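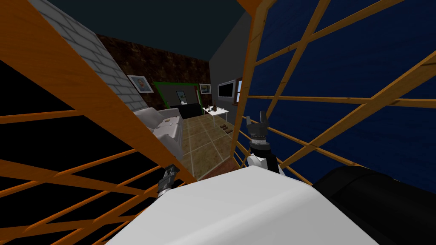

Customers at the Witberg store kept asking for the same thing, a wool wash that doesn't need a whole afternoon and a sink full of suds, and one of them wrote in to say she had stopped buying wool sweaters altogether after shrinking her third. So there's the reason for this one.

FLURNDEN LAUNCHES BUSTA, A NO-RINSE WASH FOR WOOL AND CASHMERE

For immediate release, June

Flurnden, maker of fabric care for delicate clothes, today announces Busta, a no-rinse hand wash for wool, cashmere, mohair and blends. In stores this month. Online from 9 a.m. on launch day.

How it works. Fill a basin with cool water. Add one capful. Put the sweater in, press it down gently, leave it 20 minutes. Lift it out with both hands, squeeze, roll it in a dry towel. Lay it flat. Done - no rinsing, no wringing, no second basin.

The rinse is where a lot of knitwear gets hurt. People run the tap too warm, or hold the thing up by the shoulders while its full of water, and the sleeves end up down at the knees. Busta is made to stay in the fiber in very small amounts without leaving it stiff or sticky. 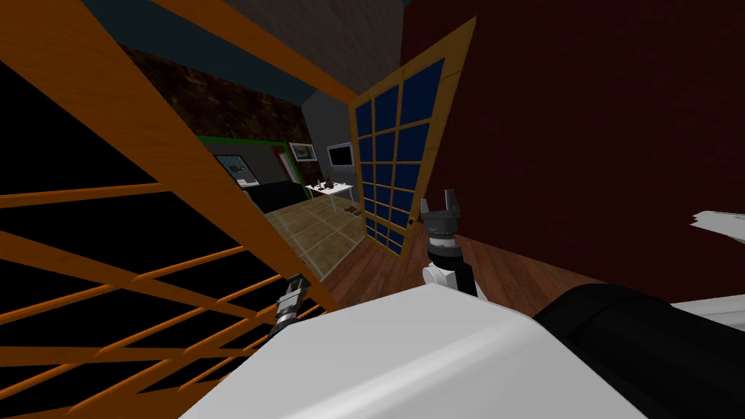 It comes in 3 versions: unscented, cedar, and a light lavender. The unscented one has no dye either and is the one we suggest for baby blankets and anything white. Cedar is for storage season, a last wash before the sweaters go in the drawer. It won't kill moths and we don't claim it does. Clean wool is less interesting to them, thats all.

Testing. Before launch we washed 100 sweaters, old and new, hand knit and store bought. Almost all kept their measurements. The ones that moved were loose hand knits with no label, and we now print a line on the bottle about measuring those first and patting them back to shape while damp.

What not to use it on: leather trim, suede elbow patches, anything marked dry clean only. Structured wool coats, no. Silk linings, test a hidden spot first, wait till dry. Dark red and navy should go in alone the first time. Please do not put Busta in the machine drawer, it isn't made for that and will mostly just get lost.
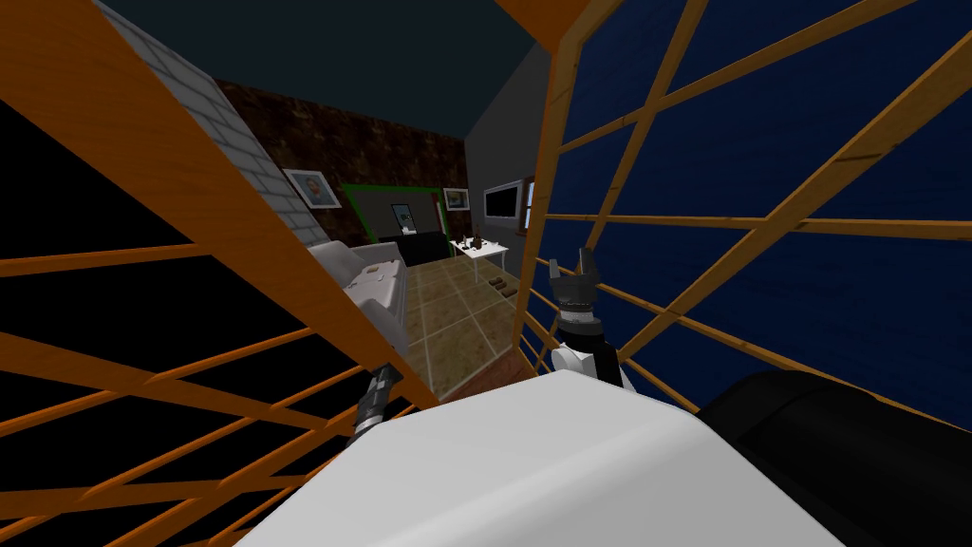 Bottles are made from recycled plastic and the cap doubles as the measure. A refill pouch fills the same bottle 5 times. Pouches are sold at the Tabrizi stores and on the Flurnden website only for now, other shops to follow when we have teh stock.

A printed care card comes with each bottle - drying times by yarn weight, how to deal with coffee and makeup on a collar, what to do about pilling (a comb, used dry, short strokes). The card is also a free download from the website.

Samples for press: unscented or cedar, please say which. Lavender samples are gone until the next batch. Product shots and the full ingredient list on request from the Flurnden press office. Stores wanting to carry Busta should write to the sales desk in Witberg, not the press office, you'll get an answer faster.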